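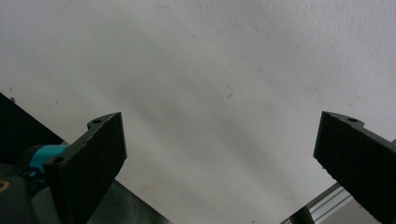
Fingers open, wrist camera looking up at the shop ceiling

Builds > Arms & Grippers
Search this board
Replies: 8 Shares: 4

skendier_shop
Second set of fingers is on the hand-held gripper. Flat plates, squared tips, with the mounting tabs on the outer edges so I can get a driver in. The old pair had the screws on the inside face and I had to take the whole thing apart to swap one.

My trouble is the wrist camera. When I point it straight up, the exposure drifts for a couple of seconds before it settles, and the finger edges go soft. Is that focus or exposure? The lens is fixed, set by hand and held with a drop of glue.

pennyweight
Looks like focus to me. The edges are a little blurred and that's where you need them sharp. Crack the glue and set it again at fingertip distance.

Bence Veres
I'd leave the focus alone. A plain white ceiling is the worst target you could pick. The fingers are almost black, so the auto exposure is stuck between the two. Lock it and try again over the bench.

pennyweight
Locking exposure won't sharpen an edge. He has two problems.

Bence Veres
Fair. I'd still do the lock first. It takes a minute and he doesn't have to pick glue out of a lens thread.

oldtablesaw
What are the fingers made of? I printed mine in the Flokex black and they flexed every time I picked up anything heavier than a roll of tape. Went to 4 walls and that mostly fixed it.

skendier_shop
Meltside, the matte black. Same wall count as yours, and the tips don't give when I squeeze a block. I broke the corner off one at the tab, but that was me overtightening.

oldtablesaw
Put a washer under the screw head. Also, I'd glue rubber on those tips before you do anything else. Bare plastic is going to drop every smooth part you hand it.

skendier_shop
Rubber is in the mail. I locked the exposure Sunday night and the drift is gone, so Bence gets that one. Edges are still soft. I'll redo the lens once I find the small pliers — they were in the Åberg drawer and now they aren't.

pennyweight
Tape a page of small print between the fingertips and focus on that. Don't use the fingers themselves, there isn't enough on them to judge by. And use less glue this time.

Bence Veres
If you're opening it up anyway, check the cable where it bends behind the housing. Mine lasted 349 cycles before it started dropping out, and I had been counting on 1,000. I leave a longer loop now.

skendier_shop
Will do. Finger files are going in the shared folder tonight, with the thicker tab.

Log in to reply 2 people following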